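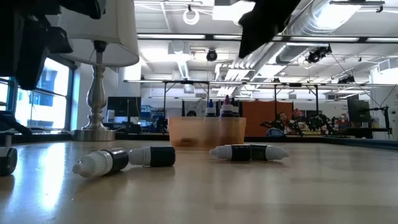
Figure 1. Dropper bottles with black labels, on their sides on a wooden tabletop.

Where Does the Last Bit Go? Leftover Product in Small Household Bottles

Liesl Kofler, Apolinar Pacheco, Zanele Shabalala
Course project, Packaging and Everyday Waste
Supervisor: Vasilis Berisha

1. Why we did this

Our project started with an argument about glue. Apolinar throws a bottle away when it stops being convenient. Zanele throws a bottle away when it has been cut open with kitchen scissors and scraped. Liesl had to share a kitchen with both of them and suggested that the matter be settled by weighing things.

The question we ended up with was simple: how much product is left in a small squeeze or dropper bottle when its owner decides it is empty? We had planned to study shampoo too, but shampoo people turned out to have strong feelings about adding water, and we ran out of patience in January.

2. Collecting the bottles

We put a box in the entrance of the Sterkham residence hall with a sign asking for empty bottles of glue, ink, food coloring and eye-wateringly scented oils. We also left 2,000 flyers in mailboxes. In return we received 74 bottles, one sock and a flyer with the spelling corrected. The second print run, also 2,000, was already paid for, so it went out with the spelling corrected.

We rejected any bottle that was cracked or had lost its cap. We also rejected one that was still full, and gave it back to its owner, who had been looking for it.

3. Method

Each bottle was weighed as it came in, then rinsed with warm water, dried overnight with the cap off and weighed again. The difference was counted as leftover product. Oil-based products got a little dish soap in the rinse. Glue got a lot of swearing and a second night.

The scale came from the Coetzee teaching lab and has to be switched on 120 seconds before use. We learned this after the first batch, which we did over. Readings taken near the radiator drifted, so we moved to the other side of the room, where they drifted less.

With each bottle we asked the donor to fill out a card: what was in it, how long they had owned it, and why they had stopped using it. The most common answer to the last question was "empty." The next most common was a blank.

4. What we found

Thick products left more behind than thin ones. We had hoped for something more exciting. White glue was the worst, and most of it sat in the shoulder of the bottle, just under the nozzle, where squeezing does very little. Food coloring was nearly gone in every bottle, although a fair amount of it is now on Apolinar.

Donors who wrote that they stored their bottles upside down left less glue behind. It made no clear difference for ink. Nozzle width mattered less than we expected, but we had few wide nozzles and should not say much about it.

Several glue bottles had not been emptied at all in any useful sense. The tip had dried shut and the owner had given up. We kept these as a separate group, because a blocked bottle and an empty bottle are different problems, even if they land in the same trash can.

5. Problems

People who donate trash to a student project are probably neater than people who don't. Our sample also leans heavily toward one craft club on the second floor. Kagiso Motaung, who read a draft of this report, pointed out that "dried overnight" meant anything from nine hours to a long weekend, depending on who had the key. He is right, and the key was usually with Liesl.

Labels were another nuisance. Paper ones soaked up rinse water and had to be dried longer or peeled off. The bottles sold under the Cliltano name had labels that would not come off with anything, including Zanele.

6. If someone repeats this

Weigh the caps separately. Write on the bottles with a pencil or a scratched mark, as our marker washed off in the first rinse. Ask donors how they store the bottle before asking whether it is empty, as the second question makes them defensive.

We would also like to see the glue part done with the Zelent bottle, which has a sloped shoulder and costs more than the glue inside it. Our budget had gone to flyers.

The kitchen argument has not been settled. Apolinar now stores his glue upside down, and it leaks.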